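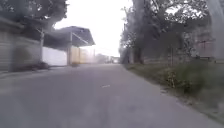 # Wogan drive-and-teach kit: three months in

I bought the Wogan kit to teach a small wheeled robot to trundle along a road by itself, and I've now had it long enough to have opinions. You drive the thing by remote, it records what you do alongside what the camera sees, and afterwards it has a go on its own. Mine is a Flarberg buggy, which the kit supports straight out of the box (you'll need the longer cable, sold separately, grr).

The handset is lovely. It's chunky, the thumbstick has just the right amount of spring in it, and the trigger is gentle enough for proper crawling. I came to it from a Kokgate controller that felt like steering a shopping trolley with a spoon, so I was sold within minutes!

Recording is easy too. Hold the green button, drive, let go. I've saved 137 runs so far and binned 23 of them, mostly my own wobbly steering. My favourite stretch is a long straight bit of tarmac with a low grey wall down the left and a grassy verge on the right, trees hanging over both sides. It's good teaching ground, as the two edges are so different. The kerb on the left is a nice clean line, but on the right the road just sort of crumbles into dirt and grass, and that's where I had to put the hours in. My first batch hugged the kerb far too much and the buggy copied me faithfully – bad habits and all.

Now the moans. The Sistetti software that comes with it is slow. Trimming the ends off a run takes four clicks when it should take one, and it names every file with a long number, so good luck finding run 76 again. There's also no way to mark a run as 'nearly good', only keep or delete. The battery cover on the handset is flimsy and mine already needs tape.

Range is fine for walking along behind. I wouldn't want to go much further, and the picture on the handset screen gets washed out under a bright sky, so I bought a little clip-on hood.

Would I buy it again? Yes, for the handset alone – but I'd wait for a sale, and I'd order that cable at the same time.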